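Rerkstead Tabletop Set

README for the course release, version 4

Contents
1. Summary
2. Task
3. Setup
4. Objects
5. File layout
6. Splits
7. Known problems
8. Use and credit

1. Summary

This release holds 684 recorded episodes of a single robot arm picking household objects and toys off a table and placing them in a tray. The episodes were collected by students in the robot manipulation project course at Hiltdale. Collection started in July and ended with the course. The set was made for teaching: training small imitation policies, practicing data cleaning, and comparing labels written by different people.

It is not a benchmark. Scores on the test split are useful inside the course and should not be compared with results from other labs.

2. Task

Each episode has one written instruction, such as "put the sponge in the tray" or "move the pen next to the bowl." The operator drives the arm by hand controller until the instruction is met or the time limit runs out. Both outcomes are kept. The field "success" is set by a second student who watches the recording and did not operate the arm.

Instructions fall into 4 groups: pick and place in the tray, pick and place in a bowl, move next to, and free choice. In free choice episodes the operator picks the target first and writes the instruction afterward. These are marked "post" in the field "instruction_time" and should be left out of any experiment on instruction following.

3. Setup

The arm reaches over a wooden tabletop. The fixed camera covers the whole working area and part of the room behind it. The room was in normal use during collection, so people's legs and feet can show up in the background. Crop the top of the image if your model is sensitive to background motion.
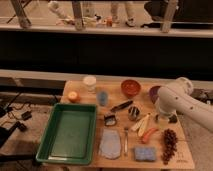 Photo: D. Zanetti, Hiltdale manipulation course. Same terms as the data.

The green tray stays at the left for all tray episodes. Everything else is laid out again by hand between episodes. Layouts are not random in any strict sense – students tend to leave a gap where the gripper comes down, and the bowls drift toward the back of the table. Handwritten marks on the wood near the front right corner belong to the tabletop and are not labels. Do not mask them in only one split.

4. Objects

Object names in the metadata are short and fixed. Where students disagreed on a name, the plainer one was kept.

tray_green: target container
bowl_red, bowl_purple: target containers
cup_white: translucent, pale lid or rim
cup_blue: narrow, light blue
cloth: folded, pale
sponge_blue: rectangular
pen_black: marker or pen
grapes: dark red bunch
fruit_orange: small, round
long_yellow: two pieces, not told apart in the labels
long_red: one piece
striped: black and white, cylindrical
utensil: slender, metal

The yellow pieces were called bananas by one group and corn by another. Both words appear in the raw instructions. The cleaned instructions use "yellow toy."

5. File layout

episodes/: one folder per episode, numbered from zero
episodes/N/video.mp4: fixed camera view
episodes/N/arm.csv: joint positions, gripper command, time stamp
episodes/N/meta.json: instruction, group, success, operator code
splits/: text files with episode numbers
tools/parsons.py: loader and format checker

Parsons reads the folder tree and stops at the first bad file. Run it with --all to get a full list instead. It has no dependencies outside the course environment.

6. Splits

Train, validation, and test are divided by operator, so no student appears in more than one split. There are 11 operators, 9 of them in train. The validation and test splits have one operator each, and a change in score between them may reflect driving style more than model quality.

7. Known problems

The gripper command is logged before it is sent. Gripper motion in the video lags behind the CSV. The loader does not correct for this.

Cloth episodes have inconsistent success labels. Some reviewers accepted a cloth hanging over the side of the tray and some did not.

Operator codes were reassigned after version 3. Old notebooks that filter by operator will run without an error and give the wrong subset.

8. Use and credit

Free for teaching and research. Credit the set as "Rerkstead Tabletop Set, Hiltdale manipulation course" and give the version number. A copy is kept on the Nurnedholm server under the same folder name. Corrections go to Dario Zanetti – please include the episode number and the field name.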